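1/9
In December I started to change the floor of our small activity room at Inbridge. The old carpet had to go. I write here what I learned, maybe it helps someone who has the same job.

2/9
I looked at foam puzzle mats from two shops, Zolance and Sostix. Both sell tiles with the jigsaw teeth. I took the bright blue because the room gets little daylight in winter.

3/9
We needed 64 tiles. I drew the room on squared paper first. Please do this also, it saves you a second order.

4/9
Start from the middle of the room and go to the walls. I began in a corner and after 20 tiles the line was not straight any more. I took all of them up again.

5/9
Press the teeth with the heel of the hand, one side after the other. My knees were not happy - use a cushion.

6/9
The surface has very small dimples in a grid. Good for grip, less good for crumbs. A soft brush works better than our vacuum cleaner.

7/9
For drinks I now have one rule: cans stay with the tray. The tray is green plastic and shallow, and I put it near the middle of the mat. The can is green too, so with the blue they look quite nice together.

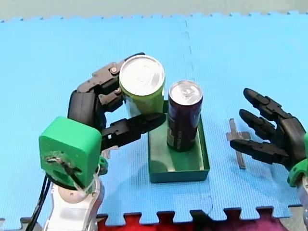 8/9
Cleaning: lukewarm water, a little soap, then a dry cloth. Every Thursday I lift 5 tiles and look under them for damp. Until now I found only dust and one hair clip.

9/9
Next job is the edges. I left the teeth open, and straight border strips cost extra. Has anybody cut them with a knife? I would like to know if it stays clean - I have only one spare tile to practise on.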